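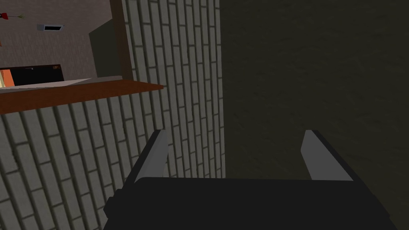 **Figure 4.1** Simulated view from behind the gripper, near the corner where the brick wall meets the dark wall. The fingers are open and the window is up to the left.

# Chapter 4: Where Does the Hand Think It Is?

I wrote most of this chapter on the train home from an open day at Casanis, a company that trains robot arms to do kitchen chores. I'd gone along expecting to stand behind a rope and watch a big orange arm pour coffee. They did have an arm, and it did pour coffee (a bit weak for me), but I spent most of my visit in a side room with a wall screen, a row of folding chairs, and a program called Drimero.

Drimero is the simulator they use before anything gets tried on real hardware. You load up a house, drop a robot into it, and look through a camera that rides along behind the gripper. The view in Figure 4.1 is the sort of thing we had up on the screen for a good part of the morning. Take a moment with it before you read on, and try to say where you are. Indoors or out? Facing the wall or looking along it? How would you get the hand to the sill?

I got it wrong, by the way. My first thought was that we were looking straight at the bricks. Then look at how the courses run! They slant hard and close up toward the top, and the bricks near the lower left are stretched out much bigger than the rest. That is what a flat, regular wall does when a camera meets it at a steep angle. The bricks are all laid in the same tidy pattern - only our point of view is doing the stretching. If you remember the railroad track drawings from Chapter 2, it's the same math, tipped on its side.

The woman running the session let us take turns with the controls, and she had one rule: say out loud what you want the hand to do before you touch anything. So of course everyone said "go left." Left of what, though? Your left, as you sit in the folding chair? The gripper's left? The left side of the house, if you happened to have the floor plan? With a camera mounted behind the hand, the first two mostly agree, and it's easy to get lazy. She then switched us to a camera in the far corner of the room, and half the group drove the hand the wrong way at full speed. I was in that half.

This is the whole subject of the chapter, so let me name it properly. A **reference frame** is a place to measure from, plus a set of directions to measure along. A robot arm usually juggles several at once:

- the **world frame**, fixed to the building
- the **base frame**, fixed to the robot's foot or cart
- the **camera frame**, fixed to whatever is doing the looking
- the **tool frame**, fixed to the gripper itself

The same windowsill has a different set of coordinates in each one. The sill hasn't moved. In one of our test runs the sill was 73 centimeters from the base and only 20 from the tool, and both numbers were perfectly right. Trouble starts when a program takes a number from one list and uses it as if it came from another. A surprising number of broken mugs come down to that.

Later on we got a look at Sabatier, the real arm out on the main floor, running a short routine copied over from the simulator. A poster beside it said the routine had been through 2,420 practice runs in Drimero first. I asked how many of those had gone badly, and got a big laugh and a promise to email me. (Still waiting!)

We'll start in Section 4.1 with two flat frames on graph paper, where you can check everything with a ruler. Section 4.2 adds rotation, and Section 4.3 lifts the whole business into three dimensions. You'll want scissors, tape, and a cereal box for that one - I've taught it with and without the box, and the box wins.

**Before you go on**

Stand in a doorway and hold one hand out in front of you, fingers spread. Write down where the nearest light switch is, measured from your hand. Now write it down measured from your feet, and again from the corner of the room. Keep all three answers. You'll need them for Exercise 6.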